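**Inventory of the Agudelo Bequest, Stondbridge Municipal Collection**

*Opening statement*

The undersigned was appointed to examine the contents of the house at Wastwood and to recommend which of them should be retained by the Collection. The work occupied 13 days. The results are set out in the attached schedules, with the exception of Item 413, which is treated separately at the request of the Keeper, Ms. Lizelle Naidoo.

The late Mr. Agudelo was a surveyor of harbors. He left to the town his charts, his instruments, his correspondence with the Skostness lighthouse board, and "all such objects as I have measured." The meaning of this last phrase was disputed for over 3 months. His family understood it to cover the contents of one cabinet. The town's legal office understood it to cover nothing at all. It was only when the ledgers were opened that its full extent became apparent.

Mr. Agudelo had measured everything he owned. Each entry in the ledgers gave an object's length, its height, the place where it was kept, and a short remark under the heading "Change." For the greater part of the household this last column was blank. Spoons do not change. A door at the rear of the house was recorded as swelling each October, and he had noted the figure every year in the same brown ink. Against his own height, which he entered on the same terms as the furniture, the remarks were brief and grew somewhat longer toward the end.

*Concerning Item 413*

Item 413 is a toy turtle. It is entered in the ledger as "Turtle, gold and red, property of R." and is the only object in the house described as belonging to another person. The column headed "Change" is full. It continues onto a second page and then onto loose sheets pinned behind it.

According to these entries, the turtle grew. The increase was slight in any given year, and in two years it was absent. Mr. Agudelo did not express surprise. He wrote, in the same hand he used for tide levels, that the growth was greater in years when he had received a letter, and that he had checked the instrument.

The undersigned regarded these entries as the error of an elderly man working in poor light, and a draft recommendation to that effect was prepared. Ms. Naidoo declined to sign it. She observed that the ledgers had been found correct in every other particular, including the door, and she asked that the person identified as R. be located before the matter was closed.

Ms. Roxana Urrego attended the Collection on May 22, 2021. She stated that she had lodged at Wastwood with her mother when she was 6 years old, and that she had left the turtle behind on purpose so that there would be a reason to return. She had written to Mr. Agudelo from time to time. She had not returned. She asked whether she might see it, and the object was brought to the examination table.
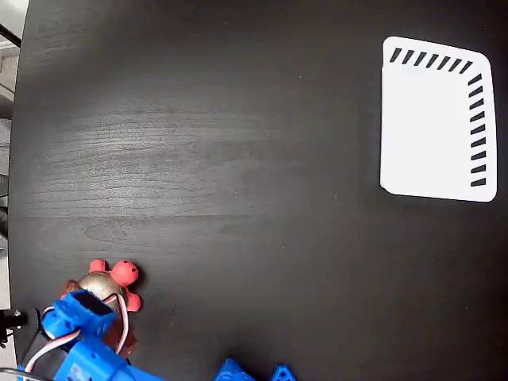 *Item 413 on the examination table, with scale card.*

Ms. Urrego looked at the turtle for some time before she touched it. She was then invited to hold it, and she closed her hand around it and opened it again. She said that it had fitted in her palm when she was a child.

"It still does," she said. "Exactly the same way."

The undersigned asked her to repeat this for the record - she did so, and it was entered.

Ms. Naidoo then inquired whether Ms. Urrego wished to claim the object, as the wording of the ledger entitled her to do. Ms. Urrego asked what would become of the column if she took it away. She was informed that the column would be closed. She asked whether it might be left open, and whether she might send in the figures herself.

No provision exists for an arrangement of this kind. The draft recommendation has been withdrawn, and Item 413 has been released to Ms. Urrego on loan for an indefinite term, together with a ruler from the late Mr. Agudelo's desk. The first letter from her was received in October. It has been pinned behind the others.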